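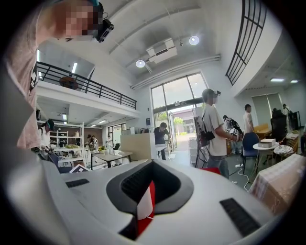 The mezzanine with the black railing, seen from the main room.

Tuhumury Household Recipe Cards, data card

Summary

Tuhumury is a collection of 3004 handwritten recipe cards, typed out and lightly annotated. The cards are in Indonesian and Malay, and 1116 of them also have an English translation. The collection is meant for people who study home cooking, kitchen vocabulary, or old measuring units. You can also just cook from it.

Maintained by Farah Purba and Teguh Lubis. English translations by Kurniawati Kusuma.

What is in the folder

cards.csv has one row for each card
steps.csv has one row for each cooking step, joined by card_id
units.csv is the list of measuring units and our notes on them
translations.csv is the English text, where it exists
CHANGES.txt

All files are UTF-8 with comma separators. Text fields are in double quotes. Please do not open and save them in a spreadsheet program before loading, it may change fractions such as 1/2 into dates. This happened to us in version 2 and we needed most of June to repair it.

Fields in cards.csv

card_id: text, begins with T
title: as written on the card, old spelling kept
title_modern: the same title in present spelling
box: number of the box where the card was stored, 1 to 15
decade: our estimate, empty when we could not decide
dish_type: one of 9 values (rice, noodle, soup, curry, vegetable, sambal, cake, drink, other)
serves: text, very often empty
note: anything written in the margin

The field dish_type was filled by two people separately. Where they did not agree, Farah Sopacua made the decision. Most of the disagreements are between soup and curry, and we think a different reader could decide them differently.

About the units

Many cards do not use grams. They say "one milk can of rice" or "coconut as big as a fist". We kept these words in steps.csv and did not convert them. In units.csv there is a suggested value for each unit, with a low and a high limit. Please use the limits. A milk can is quite stable, but "a handful" is not the same in every family.

How the text was typed

Each card was typed by one person and read against the original by another. Words we could not read are marked [?]. Words with oil or water stains on them are marked [stain], even when we could guess them from the recipe. Crossed-out text is kept between two tildes, and it is often interesting: sugar is reduced much more often than it is increased.

Names of private persons in the margins were replaced by initials.

Known problems

Box 7 has duplicate cards, copied by hand from one relative to another. We did not remove them, the copies have small differences in the spices.
The decade is weak for cards without old spelling.
Cakes are too many compared to daily food. People write down what they cook seldom.
Some English translations use "shrimp paste" for both terasi and petis. Correction is in progress.

Loading

Any CSV reader will work. Amirul Teoh has written a small loader called Jerkine, which joins the tables and gives one record for each card. It is in the folder tools, with its own instructions.

License and contact

The typed text and the notes can be used freely for study and teaching, with credit to Tuhumury. For printing a cookbook please write to us first. When you report a mistake, send the card_id and the step number.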